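**Fleltby Shared Workshop: Two-Arm Table Setting Build**
Progress report to the Kirkov Fund, June 2019

## 1. Position at the end of the period

The build remains within the scope agreed in the grant letter. Both arms are mounted and wired and can be driven together from one control program. Work has now moved from the workshop bench to a domestic setting, as set out in the second stage of the plan.

Of the 90 hours of supervised running allowed for in this stage, 35 have been used. Spending on parts is slightly below the forecast because the second set of gripper fingers was made in the workshop and did not have to be ordered.

## 2. Work on handling tableware

The task chosen for this stage is the setting and clearing of a single place. It calls for one arm to work alone on some items and for both arms to work together on the plate. Cutlery and a mug are included in the layout, and ordinary groceries are kept at the back of the surface so that the arms have to be driven in a space of realistic size.

The plate carries two strips of black tape, which give the control program a fixed reference for its angle. Contact at the rim is made by the right arm first when the plate is to be turned, with the left arm held clear of the mat. 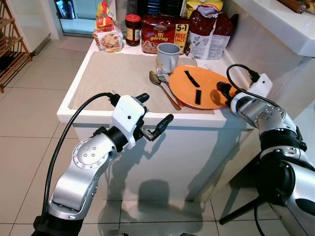
Ute Kramer asked, on reading the draft of this section, whether the tape would still be needed once the grant ends, as a household could not be expected to mark its own plates. Her point is accepted. The tape is a temporary measure, and a trial using unmarked plates has been added to the plan for October.

The fork and spoon are still the weakest part of the work. Thin handles lying flat on fabric are difficult to pick up with the present fingers, and a narrower tip has been drawn up by Ilgın Ateş. It will be made in the workshop at no additional cost to the Fund.

## 3. Two-handed lifting

A total of 157 attempts at the two-handed lift have been logged. The main fault in the early attempts was one of timing: the arm that arrived first pushed the plate away before the other was in place. The program now requires both grippers to report contact before any upward movement is allowed. The limit on closing force has also been lowered.
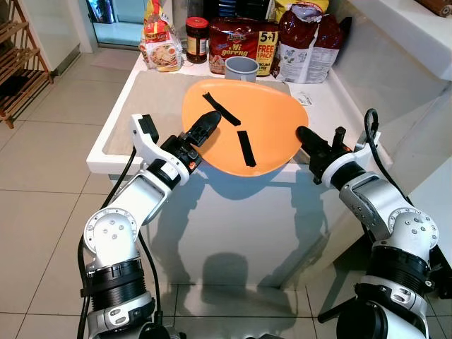

Following these changes the plate is released if either gripper loses contact during the first part of the lift, and both arms return to their rest position. This costs some time on each attempt, but the group considers it the proper arrangement for equipment used in a home.

## 4. Matters outstanding

- The cable on each arm needs a further clip near the wrist. Clips are on order from Pitkänen.
- The Urkska control board holds only 1024 entries in its fault log and overwrites the oldest. Logs are being copied by hand until a larger store is fitted.
- The written safety procedure requires revision to cover use outside the workshop.

## 5. Request to the Fund

No additional money is sought. The group asks for permission to move the unspent balance from parts to electricity and workshop rent, and would be grateful for a reply before the next order is placed.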